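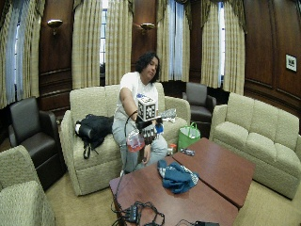 The arms over the door at Garkent

I stopped in Garkent on Thursday to look at the old town hall. The coat of arms is still above the side door: a blue shield with three silver wheatsheaves and a bridge across the base. The motto has worn away apart from the first word.

The burgh lost its council years ago and the arms went out of official use with it. The new district took a plain green badge – a leaf, more or less – and that is what you see on the bins.

Siamak Tehrani wrote a booklet on the burgh seals in 2000. It runs to 30 pages and the library has a copy you can read at the desk. He thinks the bridge stands for the crossing at Pritine, 7 miles upstream. I had always taken it for the one in the High Street.

I'll go to Pritine in March and have a look.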